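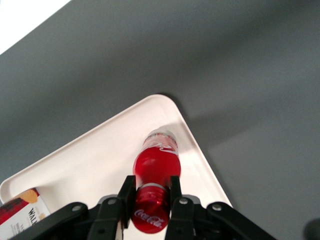
4. Setting Out the Tray and Cabinet

This section covers the placement of the Plukari tray and the two-drawer tabletop cabinet, and the handling of items passed between them. Complete Section 3 (surface leveling) first.

4.1 Placing the cabinet

1. Clear the rear half of the tabletop and wipe it with a dry cloth.
2. Close both drawers before lifting. Carry the cabinet by its sides, never by the bar handles.
3. Set the cabinet down with the drawer fronts facing the user.
4. Open the lower drawer to its stop. Leave enough free surface in front of the cabinet for the drawer at full travel.
5. Close the lower drawer and repeat with the upper.

CAUTION: Do not open both drawers at once when they are loaded. The cabinet can tip forward.

4.2 Placing the tray

1. Set the tray on the tabletop, rim up, within easy reach of the cabinet.
2. Press each corner in turn. If the tray rocks, check for grit underneath.
3. The tray may be turned to any angle, provided no corner blocks a drawer.

Note: The rim is low. It will retain a bottle laid on its side but will not retain a round item that is rolled in with force.

4.3 Bottles

Lay bottles down on the tray with the cap fully tightened. Place the bottle near the middle, along the longer free direction, so that neither the neck nor the base rests on the rim. Lift a bottle by the body. Lifting by the neck lets the base swing and may mark the tray floor.
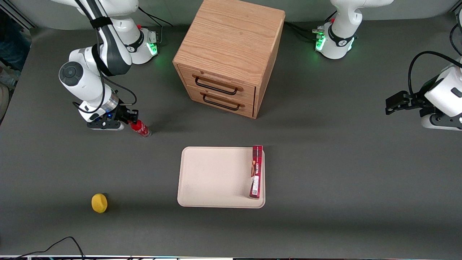
Keep the bottle clear of the cabinet's front corner when moving it across the table, and close the drawers before starting — an open drawer at that height is easily struck.

4.4 Fruit and tall boxes

1. Place lemons and similar fruit directly on the tabletop or in the tray. Do not store fruit in the drawers.
2. Stand tall boxes upright, away from the drawer path.
3. Do not stack items on the flat top of the cabinet above the 13 cm line given in Table 2.

4.5 Cleaning

Wipe the tray with a damp cloth after each use. Remove drink residue with mild soap. Do not use scouring pads on the tray or solvents on the cabinet.

Replacement trays are supplied by Puruvine under part number 100-21.

Revised 2025-10-16, O. Villa. Checked: V. Vitale.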